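**Skavetti opens orders for Rewi, a home recording service for hand-held gripper data**

January 2020

Skavetti today opened orders for Rewi, a service that supplies robotics teams with recordings of everyday handling tasks made in lived-in homes. Customers send a list of tasks and receive synchronized video and finger-position logs, sorted by task and checked by a reviewer before delivery.

The work is done with hand-held grippers. An operator holds the tool, opens and closes its two padded fingers, and carries out ordinary jobs such as taking an item out of a box, moving a bottle or clearing a bedside table. A camera on the tool records what the fingers are working on. The operator keeps to the normal pace of the task and repeats it with the items in different positions.

Rewi was tested during a pilot that ended in December. In that time, operators recorded in 163 homes and covered 328 separate tasks. The homes were apartments, houses and single rented rooms. Skavetti asks residents not to tidy up before a session, and operators work on whatever table, bed or counter is available.
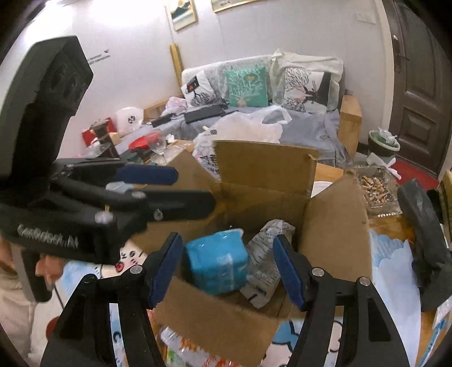 Packaging makes up a large share of the first task list. Boxes with open flaps, clear wrap and thin plastic bags came up often in requests from pilot customers, who said their own lab recordings had too few of them. Rewi includes 19 packaging tasks in its standard set, from lifting a wrapped item out of a carton to folding the carton flat. Customers may add their own tasks at the time of ordering.

"Our customers have plenty of recordings of a block on a clean bench," said Soledad Pennington, head of field operations at Skavetti. "They asked us for kitchens and bedrooms with people's things in them. We send operators to those rooms and we record the job from start to finish, including the tries where the item slips."

Failed attempts are kept in the delivery and labeled as failed. Customers who want only completed tasks can filter them out with a single setting. Each recording also carries a room type, a surface type and a short written note from the operator.

Sessions can be booked with one operator or two. In a two-person session, each operator holds a gripper and both work at the same table, so that handovers and shared tasks can be recorded. Two-person sessions cost more and need to be booked further ahead.

Residents sign a consent form before any recording starts and are paid for the visit. They may ask for any part of a session to be removed. Reviewers blur faces, mail and screens before the files leave Skavetti's servers. Files are kept for six months after delivery in case a customer needs a second copy, and are then deleted.

Unulier, which builds software for warehouse and home robots, was the first company to take part in the pilot and has placed a follow-on order. The order covers bedroom and entryway tasks and will be delivered in batches.

**Ordering and availability**

Rewi is offered in three sizes: Starter, Standard and Custom. Starter covers 6 tasks in homes chosen by Skavetti. Standard covers the full packaging set along with kitchen and bedroom tasks. Custom orders are quoted on request. Prices for Starter and Standard are listed in the order form, and sample recordings are sent to any team that asks for them.

Grippers are not sold as part of the service. Teams that already own hand-held grippers can ask to have their own model used, provided two working units are sent to the Skavetti office before the first session.

**About Skavetti**

Skavetti records and prepares handling data for companies and research groups working on robot arms. Its office and review team are based in Enbridge.

**Press contact**

Soledad Pennington, Head of Field Operations, Skavetti, Enbridge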